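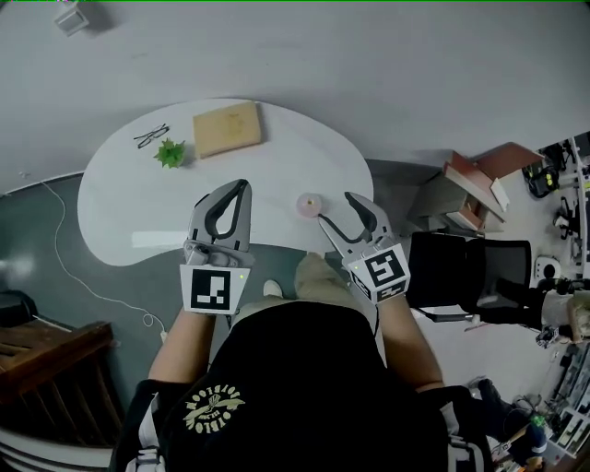

Part-Time Station Technician, Tustholm

Hi! I'm Aslı Karabulut, and I run the two-gripper station at Kidska. I'm looking for a person to share it with me, 11 hours a week to start, and I'd love to have you in by the end of the month if we can manage it.

The station is called Sason (don't ask me, it had the name when I got here). It's a matched pair of handheld grippers, one for each hand, with a camera on each gripper and another one up at head height, plus the table and the shelf of electronics that everything reports back to. People pick up the grippers and do small jobs at the table, and we record how they do it. Your part would be everything that has to be right before they start and everything that has worked itself crooked by the time they stop.

What you'd be doing

Mornings start with the markers. Each gripper carries a cube with black-and-white square patterns on its faces, and if a cube has shifted on its base, even by a hair, our tracking drifts and the whole session goes in the trash. So you wipe the faces with a dry cloth, check the seat with the little steel gauge, and run the offset check. If the number is over 3 millimeters, take the cube off and reseat it. Please don't try to fix it in software. I've done that, I was very pleased with myself, and I lost a day of recordings.

Then the fingers. The inner edges have a black lining that does the gripping, and it wears unevenly depending on who's been using it and how hard they squeeze. You'll get a feel for it pretty fast. Swap the lining on both fingers of a gripper together, and do the open-close cycle afterward with a peach or a soft ball or whatever's handy, something that gives a little. A hard block will close fine on a jaw that's badly out of line.

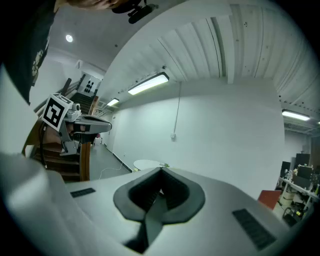 Both grippers up for the marker check. The black-rimmed V in front is the part you'll be brushing out.

After that it's cables. Check every connector with your fingers as well as your eyes, coil what isn't in use, and keep the walking path open, especially by the foot of the stairs. I'm fussy about this one!

Once a week we do the deep clean. The housings come open, the slots in the gray shell get brushed (soft brush, no canned air, it just drives the lint farther in), and we go over the V-shaped recess with a swab and a flashlight. Lint loves it in there. Figure on an hour per gripper at first. Umut Ateş does both in that time while eating a sandwich, but he built half the mounts, so don't measure yourself against Umut.
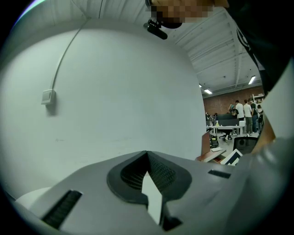 Close in on the recess, with the white tab running down the middle.

And then there's the repair log. We use the Tokgöz sheet, a plain spreadsheet with a long name, and I care about it more than is probably healthy. Write down what you touched, what you found, and what you left alone. "Left gripper acting weird" doesn't help me. "Left gripper sticks on closing, worse after lunch, didn't open it" is wonderful and I will thank you for it in the hallway.

Who I'm hoping to hear from

You've fixed things with small screws in them and had none left over at the end. Maybe that was bikes, sewing machines, camera gear, printers. A robotics degree is fine, no degree is also fine. You should be comfortable copying a command into a terminal and reading what comes back, and you should be willing to say "I think I broke it" out loud, right away, to me.

You'll be on your feet for a good part of the shift and leaning over a low table, and now and then you'll wear the shoulder straps and run the test routine yourself. It's an open room with other people working in it, so there's chatter and there are desks close by. If you need quiet to concentrate, ask me about the early slot.

If you know anything about calibrating wide-angle lenses, put that in the first line of your email, please. I'm only okay at it.

The practical stuff

Eleven hours a week, split over two or three shifts, you pick most of them. The contract is six months and the hours can go up after that. I'd be training you myself for the first three weeks, and there's a setup manual of 53 pages that I rewrote in July (the old one still described grippers we no longer own). Pay is by the hour, and I'll tell you the rate in my first reply so you don't have to sit through a call to find out. Tools are ours. Bring your own if you're attached to them, just mark them.

How to apply

Send me a few paragraphs by 10th September. Skip the formal cover letter. Tell me about one thing you repaired, what was wrong with it, and how you figured that out. Pictures welcome, blurry is fine. If I think we'd get along I'll invite you to Tustholm for a paid trial morning, where we reseat a marker cube together, run the offset check, and you can ask me and Umut anything you like.

Write to Aslı Karabulut at Kidska, subject line "Sason tech."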